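News > Local > Press Releases
Reading time: 5 minutes
Search this site Enter keyword Go

Skoltton Dining Staff Ask for Real Lunch Rush Before Any Robot Deal

MOYNIHAN, Sat 3 December: The Skoltton Dining Staff Association says this week's open day on automated table clearing left its main questions unanswered, and it is asking the Wundby dining room to put off any contract with Olteck until the system has worked a full lunch service.
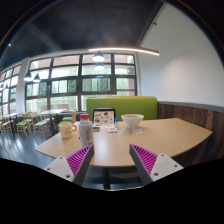
The association represents the 249 people who cook, serve, wash and clear in Skoltton's public and workplace dining rooms. Its members were invited to the open day along with regular diners and the local press. They came with open minds, or as open as minds get when the invitation says "the future of your job" in large type.

"I've been to a few of these," said Ashton Mahuika, spokesperson for the association. "There was going to be a soup machine that knew what you wanted. There was going to be a floor scrubber that never needed charging. We still have the floor scrubber. It's in a closet. So when a company tells me a table can be cleared without a person, I'd like to see the table, and I'd like it to be a bad one."

What was shown

Olteck used the session to present its hand-held gripper, a two-fingered tool with a camera on it. A person carries the gripper and does ordinary jobs with it, such as moving a cup or picking up a wrapper. The recordings are then used to teach a robot arm to do the same jobs. Olteck plans to offer the arm to dining rooms on a monthly lease.

The arm itself was not at the open day. Olteck staff said it was still at the company's shop and would be ready to travel in May. Visitors who had expected to see a robot clear a table therefore saw a person clear one, slowly, with a tool in each explanation and a good deal of talk about what would come later.

The association doesn't dispute that the tool is well made. Members who tried it found it easy to hold and said the soft fingers were kind to a mug. A bottle took more thought. A flat wrapper took more still, and one dishwasher with long experience of flat wrappers gave it back after a while and used her fingernail.

The presentation had been advertised as lasting 20 minutes and ran well over an hour, most of it slides. One slide promised that staff would be "released for higher-value hospitality tasks." When asked what those were, the presenter named greeting guests and refilling water. Clearing staff at Wundby already do both.

What was not shown

The association submitted 17 written questions ahead of the visit. It received replies to some of them, and the replies it received were polite. The following points remain open:

Wet tables. Nobody spilled anything during the demonstration, and the presenter asked that nobody should. Spills are a normal part of lunch.

Stacked dishes. Diners stack bowls on plates on trays, with forks in between and napkins pushed into cups. Olteck said stacking was "on the roadmap." The association would like to see the road.

Things that belong to people. Guests leave laptops, phones, pill bottles and half-finished lunches on the table when they go back to the counter. Clearing staff know to leave these alone, and when they aren't sure, they wait or ask. Olteck said the arm would learn to tell a finished meal from an unfinished one by looking at enough tables. It could not say how many would be enough, or who would pay for the laptop in the meantime.

Children. The presenter said the arm would stop if anyone reached toward it. At a family lunch on a weekend, somebody is always reaching toward something. The association asked how much clearing would get done between stops and was told this would depend on the site.

Recording. The gripper carries a camera, and the plan is for Wundby staff to use it during their shifts. Members want to know what happens to the recordings, whether guests will be told, and whether a dishwasher who collects them is paid anything extra for training the machine meant to take over part of the shift. Olteck said this was a matter for the employer. Wundby's management said it was a matter for Olteck.

A word from the kitchen

Bríd Ó Riain has run the dish room at Wundby since it opened and was among those who tried the tool.

"It's a nice bit of kit, and the young man showing it was very patient with me," she said. "But I asked him to come back at noon on a weekday and he laughed, and I wasn't joking. At noon you've got people sitting down before the last ones are out of their seats. I can do a table in the time it took him to tell me where to put my thumb. If the robot's faster than that, wonderful, I'll shake its hand. I'd want to see it first."

Ó Riain also raised the matter of sound. The dining room has a hard floor and gets loud, and staff rely on calling to each other across it. No one at the open day could say how noisy the arm would be, or whether it could be heard coming.

What the association is asking for

The association is not calling for a ban on the equipment. Its members lift heavy racks and wipe the same surfaces hundreds of times a week, and several have the wrists to prove it. A machine that took the worst of that work would be welcome. Members have asked for a better rack lifter in the dish room for years, and the request has never been given an open day.

It is asking Wundby's management to agree to four things before signing.

First, a trial of the finished arm during 10 ordinary lunch services, on days chosen by dining room staff. The hand-held tool should not be accepted as a stand-in.

Second, a written record of every item dropped, missed, or cleared when it should have been left, kept by staff and shared with diners.

Third, a clear policy on recordings, posted at the entrance where guests will read it before they sit down.

Fourth, the full cost of the lease, including repairs and the wages of whoever has to stand next to the arm. Olteck's slides said the system needs "light supervision." At the open day a company employee stood by at all times and a second one handled the laptop. If that is light supervision, the association would like the heavy kind explained.

Management has said it will consider the requests in the new year. It has also said that the open day was "a great success" and that feedback from visitors was "overwhelmingly positive." The feedback form had a box for positive comments and a box for suggestions. The association has asked to see what was written in the second box.

"They gave us coffee, they answered what they could, and I don't think anyone there was trying to fool us," said Mahuika. "I do think they've talked themselves into it a bit. You clear one mug off a quiet table and it looks like the job. The job is the next forty minutes. Bring the arm in May, put it on the floor on a Friday with the fish special on, and we'll stand back and give it a fair go. If it works I'll put out another one of these and say so."

Attending the next session

Olteck has told the association it will return to the Wundby dining room once the arm is ready. The association has requested that the session be held during lunch and that it be open to anyone who eats there. Staff will be paid for attending, under an arrangement reached with management after this week's event, which several members attended on their day off.

Diners who were at the open day and have comments of their own are invited to leave them with the cashier, marked for the association. Comments of every kind are wanted, including from those who liked what they saw.

About the association

The Skoltton Dining Staff Association speaks for cooks, servers, dishwashers and table staff across Skoltton. It has no financial tie to Olteck or to any other maker of dining room equipment, including the floor scrubber.

Media contact: Ashton Mahuika, Skoltton Dining Staff Association, Moynihan office. Interviews with dish room staff can be arranged outside lunch hours.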